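El cajón de los cables y otras ruinas

Boletín de vecinos de Kettani, sección Orden doméstico

En el número de mayo prometimos hablar de humedades, pero a la redacción llegaron tantas quejas sobre el baño compartido del segundo que las humedades tendrán que esperar. Llevan ahí desde que se construyó el edificio y no parecen tener prisa.

El asunto es la encimera del lavabo. Quien haya pasado por allí a las ocho de la mañana la conoce: tubos sin tapón, tapones sin tubo, un peine que al parecer vino con el inmueble y varios frascos de los que queda medio dedo y que, por respeto, se conservan. Vlasta Kollár propuso hace tiempo tirarlo todo una noche y no decir nada. Se le agradeció la franqueza y se compró un organizador.

Es blanco, de plástico, de los que se apoyan y ya está. Se discutió si debía ser de bambú. Igor Gajdoš trajo impresas tres páginas sobre el bambú, que se leyeron en voz alta hasta donde aguantó el público. Ganó el plástico porque se lava con la ducha y porque la tienda Bustetent lo tenía y el de bambú había que encargarlo.

Tiene un compartimento ancho y poco profundo detrás, un hueco redondo en forma de vaso, otro delante y un soporte circular en la esquina del fondo para algo cilíndrico. A la derecha de la pared central queda un canal estrecho sobre cuyo destino hay dos escuelas. Kirsty Carnegie sostiene que es para limas de uñas. Kazimír Vondráček, que no tiene limas de uñas ni intención de tenerlas, dice que ahí caben los peines si uno no se empeña en meterlos de lado.

Hemos aprobado el reparto siguiente, provisional como todo lo que dura en esta casa. Los cepillos van en el vaso, con las cerdas hacia arriba. La bandeja del fondo es para lo plano: pastillas de jabón en su caja, tiritas, el cortaúñas común. El hueco de delante queda para gomas del pelo y horquillas, que hasta ahora vivían en el desagüe. Y en el soporte redondo, un bote con tapón de rosca, uno solo, cerrado. El de tapa estriada encaja bien de pie; los de base cuadrada no entran, por mucho que se los anime.

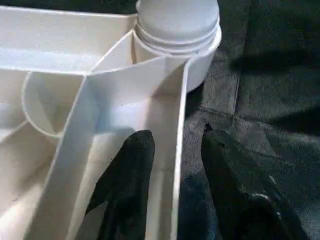

Normas de uso, que son pocas

Quien se acaba un bote, se lo lleva. Dejarlo boca abajo «por si baja algo» cuenta como no haberlo acabado, pero a los 3 días cuenta como abandonado y Vlasta tiene permiso.

El organizador se vacía y se enjuaga los domingos de quien tenga turno de baño. El fondo del vaso es el sitio delicado: ahí se junta un agua de color pasta de dientes que conviene no estudiar de cerca. Un cepillo viejo y un poco de vinagre bastan. Diệp Mai recomienda secarlo con un trapo antes de volver a llenarlo y añade que el trapo no es la toalla de ella.

Maquinillas, en casa de cada cual. Ya hubo un incidente con un pulgar y no vamos a dar más detalles porque el pulgar sigue siendo vecino.

Quien necesite más espacio puede comprarse un neceser. Los venden en todas partes.

El próximo número, humedades.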